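How to Run a Garment-Folding Demo with Hand-Held Grippers at an Open Day

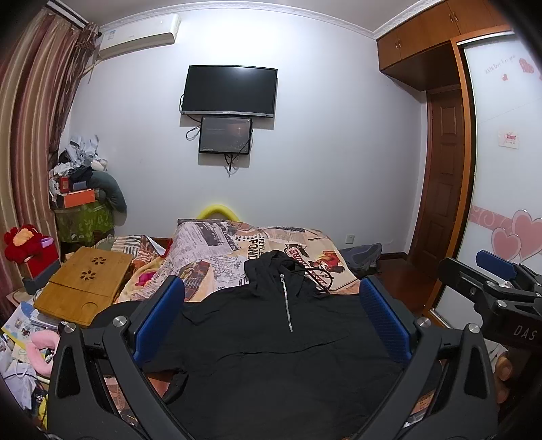 Zip-up hooded jacket laid flat on the bed, with one gripper in the foreground and a second at the right edge.

These are the notes we use at Kikel when we show visitors how folding demonstrations are recorded for robot training. They cover a home visit or a small open day with one operator, one helper and a handful of guests. The session described here runs about an hour, including setup. If you are working in a lab, most of it still applies, but you can skip the part on choosing a room.

We wrote the first version after the June open day at Hirnard, where we tried to show too many things and got through less than half of them. Since then we have kept to one garment type per session.

What you need

Two hand-held grippers with clean finger pads
One spare set of pads
A recording computer or storage unit with at least one hour of free space
Three garments, one of them a zip-up jacket with a hood
A bed or large table
Masking tape
A lint roller
A printed sheet with the steps, large enough for guests to read from where they stand

Choosing the room

A real bedroom is better than a bare stage for this kind of visit. People understand the task right away when they see a bed, a wardrobe and somebody's things along the walls. Leave the household items where they are unless they are in the operator's path. A patterned bedspread is fine. A dark jacket on a pale or mixed print is easy for guests to follow. A black jacket on a black blanket is hard for everyone.

Check three things before you agree to a room. There should be enough floor beside the bed for the operator to stand with both elbows out. There should be a place for guests that does not put them between the operator and the light. And there should be a wall outlet you can reach without running a cable across the walkway.

If there is a television on the wall, ask the host to switch it off or leave it on a dark screen. Moving pictures pull people's eyes away from the hands.

Setting up the grippers

1. Wipe the finger pads with a damp cloth and let them dry. Lint on the pads makes fabric slip.

2. Open and close each gripper ten times. The linkage should move evenly. If one side drags, check the pivot screws at the joints and tighten any that have worked loose. A quarter turn is usually enough.

3. Check that the pads face each other squarely when closed. Pinch a single sheet of paper and pull. If the paper comes out at an angle, one pad has shifted and should be reseated.

4. Start a short test recording and play it back. You want both jaws and the garment in view. Do this before the guests come in – we once did it with 12 people watching and lost ten minutes to a full memory card.

Laying out the jacket

Spread the jacket flat with the zipper up and closed. Put the hood toward the head of the bed and the hem toward the operator. Smooth the sleeves so they are not trapped under the body. Keep the zipper running straight down the middle, as it gives guests a line to judge the fold by.

Do not iron the jacket or make it perfect. A few wrinkles are normal in a home and the recordings should include them.

The folding sequence

Step 1. Pinch one sleeve near the cuff and bring it across the chest. Lift it only a little above the fabric. A high lift looks impressive but the sleeve swings and lands crooked.

Step 2. Release, move the jaw clear, and do the other sleeve the same way.

Step 3. Take the hood at both sides and fold it down over the collar. This is the hardest part, because the hood is thick and has several layers. Open the jaws wider than you think you need, and go in from the side.

Step 4. With one gripper at each lower corner, lift the hem and bring it up to the shoulders. Both hands should rise together. Say "up" and "down" out loud the first few times to keep the timing.

Step 5. Press the folded jacket lightly with closed jaws, then bring both grippers back to the starting position and hold still for two seconds. The pause marks the end of the recording.

A full fold takes a practiced operator under a minute. Guests will need three or four.

If a fold goes wrong, finish it anyway and mark the recording as a failed attempt. Don't stop halfway to fix things with your bare hands. Our log sheets have a box for this, and we fill it in before starting again.

Letting guests try

Offer this after the second demonstration. Give each person one gripper first and ask them to move a sleeve. Most people squeeze too hard and too early. Tell them to touch the fabric, then close.

Once they have moved a sleeve cleanly, hand them the second gripper. Stand beside them with your hands free, and keep drinks well away from the bed. Children can take part if an adult holds the second gripper. Guest attempts are recorded only if the guest has signed the form.

Questions you will get

How many recordings does it take? For the jacket task at Celard we set a target of 2000 folds, with a first check of the results at 1000. For towels the target was lower. Give the numbers for your own project and don't guess at anyone else's.

Why not just film a person's hands? We explain that a gripper has two jaws, and a robot fitted with similar ones can copy the motion more directly than it could copy ten fingers.

Is the house shown to anyone? Answer this one fully. The room is in the recording, so the host needs to know who will see it and how long it is kept. Go over this with the host the day before. Ask them to put away letters, bills and family photos.

Packing up

Copy the recordings before you take anything apart. Check that the count on the computer matches the log sheet. At our longest session, at Rønning, we had more than 115 short clips, and finding one missing clip at the office would have meant a second trip.

Clean the pads again, lock the grippers closed with a strip of tape, and store them with the pads facing up. Pull any masking tape off the floor slowly. Put the bed back the way you found it and hand the jacket back to the host, folded.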